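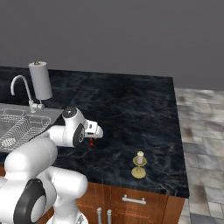 Progress Report to the Lallon Foundation
Project: Controller and Camera Comparison for Household Manipulation in Simulation
Submitted by: Stiketti Laboratory
Date: January 14, 2018

1. Purpose of the report

The present report covers the work completed since the grant began in July. It follows the headings agreed with the Foundation and replaces the short note sent with the first expense statement. Financial figures are submitted separately by Rasa Mets.

The project compares two arm controllers, Cido and Lanz, on pick-and-place tasks in a simulated kitchen. The same arm and the same gripper are used throughout. A second line of work asks how much the choice of camera affects the results, and in particular whether a view from the hand can replace the fixed views for some tasks or only add to them.

2. Work completed

The kitchen model is finished and has been frozen for the remainder of the comparison. It contains counters, a sink, upper and lower cabinets, and a set of small household objects. Candles and candlesticks were chosen as the main test objects. They are narrow and tall in relation to their bases, and small errors in approach tend to tip them over. Food items are included in some layouts.

The task list now holds 48 tasks. Each names an object, a starting place and a target place, and the starting positions are varied between episodes within set limits. An episode ends when the object has been released at the target or when 2000 control steps have passed. Hằng Tạ wrote the scoring rules, which record separately whether the object was grasped, whether it was carried without being dropped, and whether it was standing at the end.

To date 3124 episodes have been run and scored. The Cido controller has been tested on the full task list. The Lanz controller has been tested on the counter tasks, and its cabinet tasks are in progress. No overall comparison is therefore offered in this report.

3. Findings on the controllers

On the counter tasks the two controllers perform at a similar level when the object is short. With tall objects the difference becomes plain. Cido tends to close the gripper early, while the hand is still moving, and the object is then pushed before it is held. Lanz waits for the hand to settle and loses fewer objects for this reason, but it is slower, and a number of its episodes reach the step limit during the final placement.

We considered raising the step limit for Lanz and decided against doing so. A change at this stage would require the completed Cido episodes to be run again. The time used by each controller will be reported beside its scores so that readers can judge the matter for themselves.

4. Findings on the cameras

Three views are recorded: two from fixed cameras in the room and one from a camera on the hand. The hand camera is of most use in the last part of an approach, where the arm often hides the object from a fixed camera. Its weakness is that a held object can fill much of the view and leave little of the target to be seen. 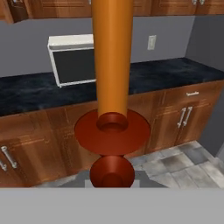
Aurelia Riedl has objected that the hand camera should not be judged on placement at all until its mounting angle has been varied, and that a small tilt away from the fingers might recover a good part of the target area. The point was accepted at the last project meeting. Three mounting angles will be tested on a short list of placement tasks before any conclusion on the hand camera is drawn, and the list will be fixed in advance by Abdelghani Tahiri.

The fixed cameras present a different difficulty. Their positions were selected for the counter tasks, and they serve those tasks well. In the cabinet tasks an open door or a neighboring surface can take up a large share of the view.
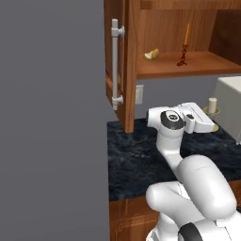
Moving the fixed cameras would improve the cabinet results but would break the link with the counter results already collected. We propose to keep the present positions for the main comparison and to run a small additional set with one camera moved. The additional set will be reported in an annex and will not enter the main scores.

5. Changes to the plan

The cabinet tasks for Lanz were due to be complete by the date of this report. They were delayed by a fault in the contact settings for shelves, which allowed objects to slide slowly after release. The fault has been corrected and the affected Cido episodes have been run again. The final report remains due in July, and no additional funds are requested.

6. Next steps

The remaining Lanz cabinet tasks will be completed first, followed by the mounting-angle tests and the annex set. Brigitta Hubmann will then prepare the comparison tables and send a draft to the Foundation for comment. We would be grateful for confirmation that the change described in section 4, concerning the annex, is acceptable under the terms of the grant.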